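Course Notes > Automation 2 > Site Visits

Posted in April by the unit coordinator

Week 7 handout: our visit to the Hedik open day

Thanks to everyone who made it out to Skirura! I got so many questions on the bus home that I'm putting my own scribbles up here, and you can fill in the gaps from yours.

The bench most of you crowded round was the computer disassembly cell. Grabbing a part is the easy bit – the hard bit is getting the fingers in between the cables and the case walls without snagging anything. Have a think about which way you'd bring the arm in, and where you'd want the sensor.

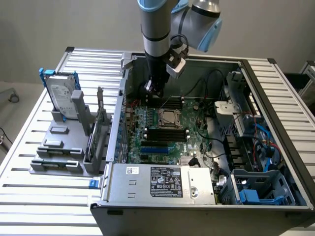 Gripper over the memory slots, with a hard drive in its caddy standing in the holder at left.

I really liked that holder (I'm a sucker for a good fixture). If a part always sits at the same angle, your next pick gets a whole lot simpler, and we'll come back to that when we do the Worku reading.

For the tute: sketch a removal order for 2 parts of your choice and note what has to come out first. One page is heaps. Bring it along at 11, and colour is fine if it helps.

Back to top | Contact the Cuvunia teaching office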